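Werkisa planner update out before the holidays

Dec 20, 2022

The small software group at Skererau has put out a new version of Werkisa, its motion planner for household jobs, and it's a cheerful bit of news for anyone who has watched an arm dither in front of a cupboard. The old planner treated a swinging door as a wall that kept moving. The new one works out where the hinge ought to be, sticks with that guess, and corrects it as the door comes round, which saves a good deal of stopping and starting.

The team trained it on 3298 door openings recorded with hand-held grippers at the Detley workshop, and planning time has dropped to about 80 milliseconds a step. Cabinets with two doors were the hardest part and got most of the attention. Drawers should follow in March. 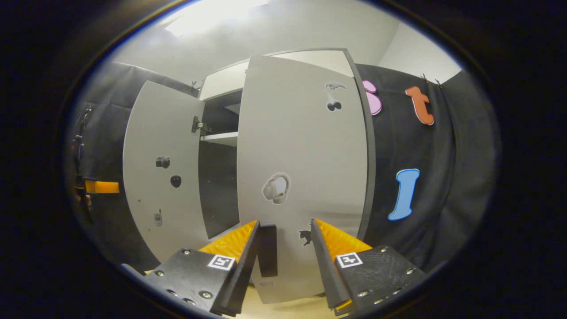
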